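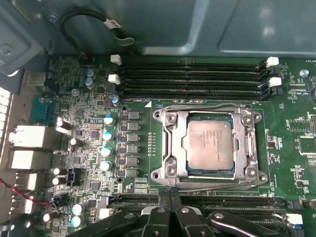
Why not just buy a laptop and be done with it, was the first thing written in the comments on our proposal, and it's a fair question, so I'll start there. A new laptop would have been quicker. It would also have taught us very little about how a server-class computer goes together, and the whole point of our hardware elective at Tasden is to get your hands inside something. So my project partner and I picked the biggest, heaviest, most confusing computer we could get for free and tried to bring it back to life.

Project report: Bringing back an old two-bank workstation (project name: Zamora)
Hardware Elective, Tasden College
Fall term

What we wanted to do

The plan was to take a retired workstation, clean it, check every part, put memory and storage in it and turn it into a machine the photo club could use for stitching and sorting pictures. The club has 4,000 scanned negatives sitting on a drive, and the computer they had been using took forever to open even a small batch. We called the project Zamora because that was written on a strip of tape on the side of the case when we got it. We never found out what it meant. It stuck!

We set ourselves three goals. The machine had to start up and pass a memory test, it had to stay cool while working hard, and we had to be able to explain every connector we touched. That last one came from our instructor and I grumbled about it, but it ended up being the most useful part of the class for me.

Where the computer came from

Nimley is the electronics recycling place out past the bus depot, and they let students look through the office machines before they get stripped. We went in October, in the afternoon, and came home with a case so heavy we had to take turns with it. It had no hard drive, no memory and no graphics card, but it did have the processor still in the socket, and the pins looked fine when we got around to checking them. Most of the machines on the shelf had been picked clean, so I was very happy about that processor.

The memory came later from Lurnside, a used parts shop that ships in padded envelopes and answers email at strange hours of the night. More on them below, since we had to send a batch back.

Getting to know the board

I have built one regular desktop before, and I thought I knew what I was looking at. I did not. On my desktop the memory goes in a neat row off to one side of the processor. On this board there are slots above the socket and another bank of them below, so the processor sits in the middle with memory on both sides. The slots above are black with white latch clips at the ends, and they are packed so close together that you can't really get a finger between them.

The labels printed on the board helped a lot, once we slowed down and read them. The small white text by the slots starts with DIMM_CPU, so at least you know it's memory that belongs to a processor, and there's one that says FAN_HDD up near the edge that saved us some guessing when it came time to hook up fans. Some of the lettering is tiny. My partner read it out with a phone zoomed all the way in while I wrote it down, and then we swapped and did it over to check. We found two mistakes in my handwriting that way and one in theirs.

We drew the whole board on a sheet of poster paper and taped it to the wall. If I could give one tip to next year's group it would be to make the drawing before you unplug a single thing. We made ours after, and spent a whole evening figuring out where one gray cable had been.

Taking care of the socket

The socket made me more nervous than anything else. There's a metal frame with rounded corners that holds the processor down, and a thin lever along one edge that you press down and out before it will swing up. It takes more force than feels right. The first time I pushed on it I stopped halfway because I was sure I was breaking something, and my partner had to talk me through the rest.

On the board near the corner of the frame there is a small white triangle, and that's your guide for which way around the processor goes. We lifted ours out once to look at the contacts and then put it back using the triangle. If you forget to look at it first, you can still work it out from the notches, but it's much nicer to have it in your notes.

Cleaning off the old thermal paste took longer than I'd planned. It had gone hard and crumbly, and dry wiping just pushed it around. What worked for us was isopropyl alcohol on a lint-free cloth, letting it sit for a minute, and then wiping from the outside in so the gunk didn't end up down in the socket. The top of the processor came up a nice dull silver and you could see the printing on it again. (I may have shown this to everyone in my dorm.)

Memory, round one

Our first order from Lurnside was a set of 16 GB sticks, and we were so excited that we put them all in at once. Big mistake. The machine switched on, the fans went up to full speed like a hair dryer, and then nothing. No picture, no beep, only fans.

We did what the course handout says and went back to the smallest setup that could work: one stick, in the first slot for the processor, nothing else. Still nothing. Next stick, same slot, nothing. By then it was late and the lab was closing, so we packed up in a pretty bad mood.

The next morning I looked at the stickers on the sticks again and compared them to the list in the board manual. They were the wrong type. The board wanted registered memory and we had ordered the unbuffered kind, which fits in the slot just fine and does nothing at all. I had read the word "registered" in the manual and figured it meant something about warranty. It does not! Lurnside took them back without any fuss, and we paid the postage.

Memory, round two

The second batch was the right kind, and this time we went one stick at a time. Each one got seated, tested alone and labeled with a bit of masking tape before the next one came out of the envelope. It's slow and kind of boring, but you always know exactly which stick you're looking at if something goes wrong.

Pushing them in takes some care too. You open the clips at both ends, line up the notch, and press on the ends of the stick until the clips close by themselves. If you have to close the clips with your fingers, the stick isn't all the way in. We had one that looked seated and wasn't, and it cost us most of a lab session because we were so sure the problem had to be somewhere else.

We ended up using 2 sticks for the first full run, one stick in each bank, and added the others after that had gone through the memory test cleanly.

Testing

For the heat test we ran a big stitching job over and over with the side panel on. We started with the panel off, and our instructor pointed out that an open case doesn't tell you much about how air moves through a closed one. With the panel on, the processor ran warmer than we liked. We moved one cable bundle that was hanging in front of the intake and added a fan to the header we'd found on the drawing, and after that it settled down.

Then we gave it a real job. We copied over a folder of 589 scans from the photo club and let it build previews for all of them while we went and got dinner. When we came back it was done and waiting on the login screen. On the old club computer, the same folder had been an overnight thing.

I should say that we don't have a proper timing for the old computer. We asked the club members and they said "overnight," and we took their word for it. For a better comparison we would have needed to run it ourselves with a clock, and we ran out of term.

What went wrong

The memory mix-up was the big one and I've covered it. We also stripped the head on a case screw by using a driver one size too small, and had to get it out with a rubber band between the driver and the screw (it works, sort of, on the third try). And our parts log has a gap in the middle where each of us thought the other one was writing things down.

The power supply is also louder than it should be. We cleaned the dust out from the outside with canned air and left it at that, as opening a power supply was off limits for this class.

What I'd do differently

I'd read the memory section of the manual before spending money. I'd also draw the board first, like I said above, and keep the log in one notebook that stays with the computer. We had notes on paper, on two phones and on the back of a pizza receipt, and putting this report together from all that was its own little project.

I'd probably ask for bench space near an outlet, too. We had an extension cord across the floor for weeks and I tripped on it more than I want to put in writing.

Where it is now

The machine is in the photo club room, on the low table by the window, with the poster drawing rolled up behind it. There are still open memory slots if the club wants to add more, and we left them a page that says what kind to order, with the word REGISTERED underlined. The spare screws are in an envelope taped inside the side panel.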